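FOR IMMEDIATE RELEASE
10/9/26

Nestine brings back small flowers with its Fulia wallpaper, and a marble-look tabletop to go with them

I've been wanting to write this one since May! Nestine is launching two things at once this fall: Fulia, a wallpaper with little purplish flowers on pale lavender-gray, and Bandix, a marble-look top for work tables and hobby corners. They go on sale together today.
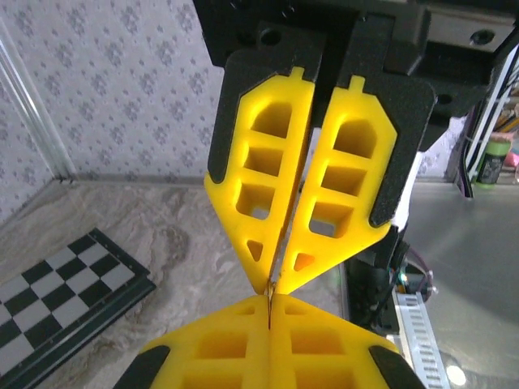
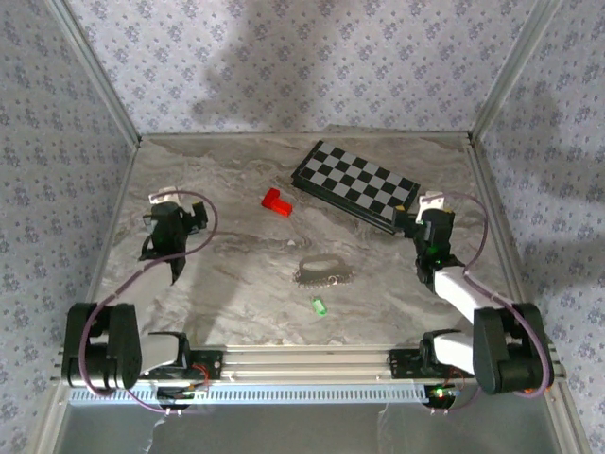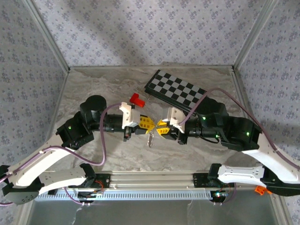 Photos: Nestine. Fulia paper and Bandix top in the second and third photos.

I run Nestine, and I'm also the person who picks the patterns, so you can blame me for the flowers. My grandmother had something like them in her sewing room. Hers were pink and yellow and a good deal louder (I loved them, but I couldn't have lived with them past the age of nine). What I wanted was the same kind of small, repeating bunch, spaced so your eye can rest between one and the next, in a color that doesn't argue with everything you put in front of it.

We went through a lot of lavender before we got there. The early proofs looked like bubble bath. The print shop we work with, Grgić, kept adding gray to the mix and mailing us strips, and we kept taping them up in the hallway and walking past them at different times of day. The one that stayed up longest is the one you can buy now.

Fulia is made for small spaces. I know most wallpaper gets sold with a photo of a giant dining room, and that's lovely if you have one. We kept thinking about alcoves, the end of a hallway, the three walls around a table where somebody does puzzles or pays bills. A little pattern on three sides makes a spot like that feel like a place you meant to have. It also looks good next to bare metal, and I will admit I didn't see that coming when we started. I had pictured it with painted trim and nothing else.

Now for the table part. Bandix is pale gray and white with swirly brown-gray veins, and depending on the light it leans a bit beige. Next to the Fulia paper it gives you two patterns in one corner, which made our sales team nervous. I think it works. The flowers are small and regular, and the veins are big and wander all over the place, so they leave each other alone. A board game looks great on it too. Set a black and gray checkerboard down at an angle and you can still see every edge of it, and a bright red piece next to the board just about jumps off the table.

If you only want one of the two, that's fine with me. Each is sold separately. If you're nervous about the pair, order a sample of both and lean them against a wall for a week before you decide.

A few details for anyone writing this up:

Fulia comes in one colorway for now. The first printing at Grgić is 2000 rolls, and a second color is planned for next May if people like this one.

Bandix is cut to order. Send us your measurements and please measure twice, including the back corners if you have posts there.

Both can be returned, unopened, for 90 days.

Samples are free for stores and for members of the press. We'll send a strip of paper long enough to show the repeat, plus a hand-size piece of Bandix. Tell us which room you're shooting in and I'll put in a note about how the lavender behaved in ours (north light makes it grayer, and lamps bring the purple up).

About Nestine

Nestine makes wallpaper and table surfaces for small rooms and the odd corners of bigger ones. We started with shelf liner, and we still sell it. Our papers are printed by Grgić, and our tops are cut in our own shop.

Press contact: Nestine press desk. Larger versions of all the photos are available on request, as are flat scans of the Fulia repeat.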